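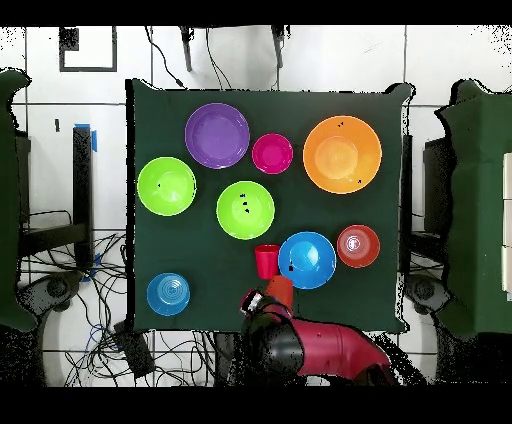

The hall in Skundberg had 60 seats, and on the night of the show all of them were taken. Kerstin Wiegand stood behind the curtain and listened to the chairs moving. She had worked as a stage magician for 12 years, but she had never before played in the village where she was born.

"They are all here," said Talha, who did the lights. "Also your old teacher. Second row, grey coat."

"Mr Radebe?"

"He told me his name at the door. Gert Radebe. He asked if you would do the trick with the watch."

Kerstin felt her hands become cold. When she was a child, Gert Radebe had lent her his watch for a trick at the school party. She had wrapped it in a handkerchief, said the magic word, and hit it with a shoe. The watch was then supposed to be whole again, and it was not. He had said only, "Well, it was late anyway," and put the pieces in his pocket.

The music started and she went out.

The first part went well. She found a card inside an orange. She read the thoughts of a young woman called Karine Bergeron, who was thinking of her sister's dog and shouted so loudly at the answer that the people behind her jumped. Then it was time for the watch, and Kerstin asked, as she did every evening, if somebody would be so kind.

Several arms went up. The grey coat did not move, but the old man was looking straight at her, and his sleeve was already pulled back a little.

"You, sir," she said.

He climbed the two steps slowly and held out his hand to her. The watch was a cheap one with a brown strap.

"This is the one I bought after," he said, so quietly that only she could hear it. "I have been careful with it."

She laid it in the handkerchief. She said the word. She took the hammer and hit, and in the third row a man said "Oh no" and a child laughed. Then she opened the cloth, and there was nothing inside except sand.

"Perhaps you should look in your pocket," said Kerstin.

Gert Radebe put his hand in his coat and took out the watch. He held it to his ear for a long time. The people were clapping, and Talha had already changed the light to blue for the next number, but the old man stayed where he was.

"It goes," he said to her. "And the other one?"

"I am still working on that one," she said, and gave him her arm down the steps.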